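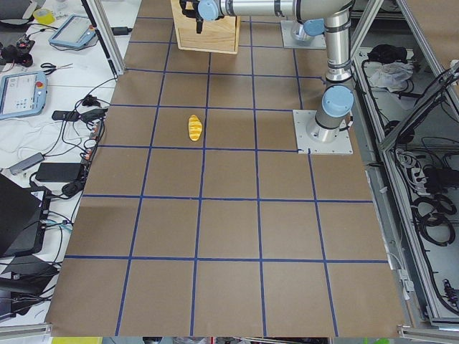 Search this site Go

Pre-Run Inspection, Two-Arm Grid Cell
Kustmont Robotics Lab, pick-generalization study
Completed 2022-02-01. Comments go under the item they belong to, including the grumpy ones.

1. Paper surface flat, tape lines stuck down along their full length
OK. Tape lifts first wherever sleeves drag over it. Pressed down two strips. If a line has to be replaced, replace it in the same blue, as the localization baseline was trained with these lines in view and sulks when they change.

2. Work surface clear except for the test object
OK. Toy bread only. One object per trial, one square per object. The square is drawn by the script and not by whoever is feeling lucky.

3. Object placed fully inside its square
OK. Touching a tape line counts as out. We argued about this for most of March last year and the protocol now says so in bold.

4. Base plates, both arms: bolts checked with the torque wrench
OK, both. Wrench is back in its drawer, a sentence I have waited a long time to write.

5. Gripper clears the top of the crate at the park position
OK by the gauge block, but closer than I like. The Wandine planner treats the crate as a box with a lid, so it gives more room than needed in simulation and less than you'd want when someone nudges the crate. Please don't nudge the crate.

6. Crate position matches the reference marks
OK after adjustment. See item 5, last sentence.

7. Emergency stops tested, each arm separately
OK. Pressed, confirmed stop, released, reset. Test both. "The other one worked" was an actual entry in this log.

8. Teach pendants within reach of the operator
Pass with comment. They are within reach if you don't mind reaching over the scissors. Scissors go back in the tool tray before power-on.

9. Cables clear of arm travel
Pass with comment. Nothing enters the swept volume. The side table is another matter: adapters, hub and power brick in one family knot. Tie into bundles and label both ends before the next block.

10. Enclosure shelves: nothing loose that can fall into the cell
FAIL. Plastic bag and black cloth on the upper shelf. Bag to be thrown out, cloth to be folded and stored elsewhere. Rechecked the same afternoon, closed.

11. Speed limit set for shared-space work
OK. Capped at 14 percent during placement, restored by script only once the door switch reads closed.

12. Logging disk has room for the full block
OK. A block is 600 trials. Last block we stored 1,256 files before someone read the disk warning, which had been very polite about it.

Note on the result so far: with the Aren policy, failed picks bunch up in 22 squares, mostly at long reach. Before anyone calls that a finding, items 1, 3 and 6 need to be clean for a whole block. The Osman baseline gets the same object, same squares, same order.

Cleared for run. Next inspection before the next block, or after anybody leans on the table.

We use cookies to remember your preferences. Accept Manage settings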